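Opinion
April
By the Policy Desk, Lernel Institute
3 min read

Public libraries are being asked to close their doors earlier so that councils can balance their books. The Institute considers this a false economy, and one that falls hardest on those with the fewest alternatives.

In the Zalgate district, the central branch now shuts at 5 p.m. on most weeknights. The saving is modest when set against the whole of the municipal budget. The loss is harder to enter in a ledger. Shift workers cannot reach the building while it is open. Secondary students who share a bedroom with siblings have lost their only quiet desk. Newcomers preparing for citizenship interviews must do so at kitchen tables, without the reference staff who once guided them.

Proponents of reduced hours point to digital lending, and the growth in that service is welcome. It does not follow that the building has become optional. Of the 1424 residents who responded to the district's most recent consultation, over 200 reported having no reliable internet connection at home. An electronic catalogue is of little use to a household that cannot open it.

The experience of Jorinov is instructive. Its council cut evening opening at 27 branches and restored it at 20 of them within two budget cycles, after schools and settlement agencies made representations. Rehiring trained staff cost more than retaining them would have done, and several experienced librarians had already left for other employers.

The Institute recommends that any proposal to reduce hours be accompanied by a published assessment of who uses the service, and when. Councils should also reconsider the rules that make evening visits unnecessarily difficult. A blanket prohibition on food, for example, discourages the student who arrives straight from class and intends to stay until closing. A designated area for light refreshments is an inexpensive accommodation, and many branches already have a suitable corner.

Library hours are a matter of access to a public service, and ought to be debated openly at budget time.

14 shares
6 comments

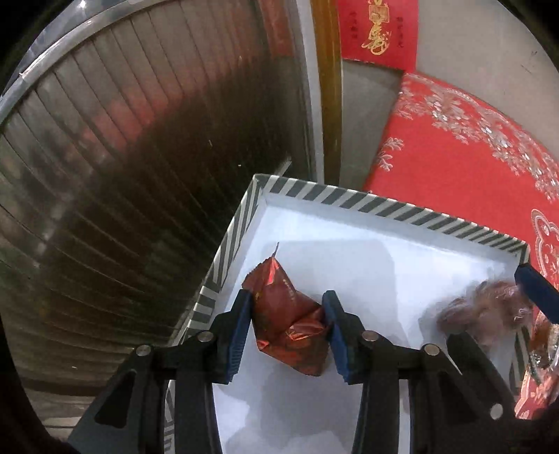 A foil-wrapped snack above an open box with a striped rim.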